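Getting creases out of a fabric flag and storing it properly

Posted in Household & Laundry - 2 replies - 200 views

Hello all. I've taken over the box of flags we put up at the Sterenard street supper every December, and the orange, white and green one has come out of storage in a sorry state. It's soft cloth, and whoever packed it last year seems to have rolled it round a tin of drawing pins. I've had it folded on the table since Monday hoping the creases would drop out by themselves, but it still has a wrinkled look to it, and I don't want to go at it with a hot iron and scorch the white. There's no care label that I can find. How would you press it, and how should I put it away afterwards so that I'm not asking the same thing next winter?

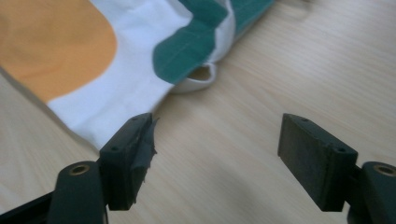
Thongchai Chaimongkol
Member, 2,748 posts

What a nice job to be given! I looked after the flags at Murnuvton for a good many years and I'd say be patient and keep everything cool. Without a label you have to assume it's polyester, so set the iron to its lowest mark, lay a clean cotton tea towel over the flag and press through that, one band at a time. Try a corner of the green first, as a shiny patch shows less there than on the white. Lift the iron and put it down again - don't drag it - and go gently near the seams, where the layers are thicker and the cloth likes to pucker. If you've got a white loop for hanging, leave it out flat while you press and do it last, on its own.

For storage, I stopped folding altogether. Get a wide cardboard tube (carpet shops will often let you have one if you ask nicely), wrap it in acid-free tissue and roll the flag round it loosely. If it has to be folded, put tissue inside the bends and change where the folds fall each time. And do make sure it's bone dry first, I lost a lovely one to mildew that way and I'm still cross about it.

Ryszard Bednarek
Member

Hang it in the bathroom while you have a shower. Worked for mine, mostly. Wouldn't bother with the tissue.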